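Home Journal Articles Current Issue Archive Contact
October | Witholm Built Surfaces Group
2 min read

3.2 Moisture uptake at benchtop joins

Edge swelling was measured on 182 benchtop offcuts taken from kitchen and laundry renovations in the Medora and Amari districts. Each offcut included one factory edge and one site-cut edge. Thickness was read with a dial gauge before soaking, after 40 hours in tap water, and again once the piece had dried on open racks.

Site-cut edges swelled more than factory edges in every material group except solid timber, where the two could not be separated. Sealing the cut with the Mosoti two-part compound reduced swelling in particleboard cores, although the benefit was smaller where the sink cut-out had tight inside corners.
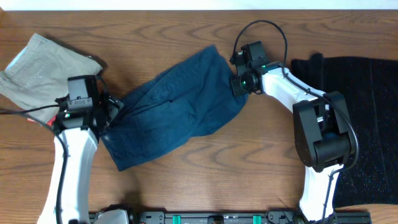
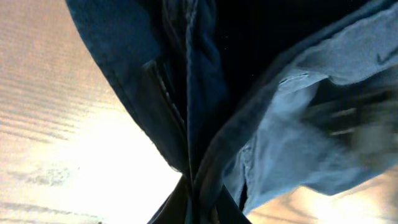
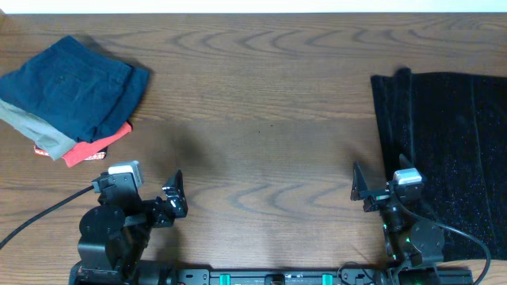

Figure 2. Timber tabletop with clothing and fabric (first and third images); dark blue denim (second image).

Householder responses followed a different order. Of the 553 surveys returned, most ranked colour and ease of wiping ahead of resistance to water, and few respondents knew whether their cut edges had been sealed at installation. Installers in Amari reported sealing as standard practice, but the offcuts collected there did not consistently bear this out.

Mitred joins were left out of the soaking trial and are treated separately in Section 3.3.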